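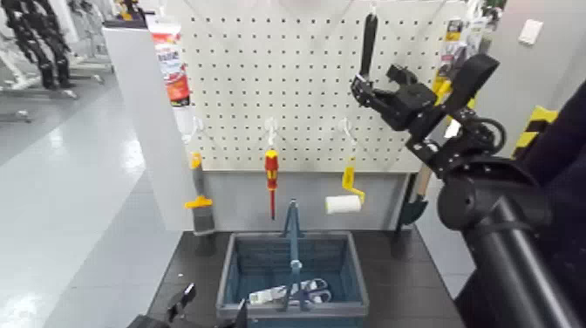
The pegboard and the blue basket, February.

Tool storage at the Nornolgate flat: a note on the present arrangement

2 min read

Readers of this blog will recall that the matter of where the hand tools should be kept was left open at the end of last year. It has since been settled. The tools are now hung on a white pegboard, and anything awaiting a decision goes into a blue shopping basket on the tabletop in front of it.

The lower hooks are reserved for items in regular use. At present these are the scraper with the yellow handle, the screwdriver with the red and yellow handle, and the paint roller. The order is deliberate and follows the work: old paint is scraped, fittings are unscrewed, and the roller is taken down last. It is requested that all tools be returned to the same hook.

The scissors remain under review. They have blue and white handles and are presently in the basket. They were first assigned a drawer, from which they were regularly removed and not replaced. A hook of their own has been proposed. The difficulty is that they are needed in the kitchen as often as at the board, and a second pair from Flunard was considered an unnecessary expense.

The household inventory, which was revised over the winter, now stands at 247 entries. Of these, 24 are fixings of one kind or another and will stay in their tins. A further 12 are paint tins left over from the hallway, which was finished in a Bramava shade called Miranda. The colour has dried darker than the card suggested. No repainting is planned, although the skirting by the front door will need a second coat once the weather allows the windows to be left open.

Two questions are carried forward. The first is whether the spirit level is too long for the board and should stay in the hall cupboard. The second concerns the masking tape, of which there is none left.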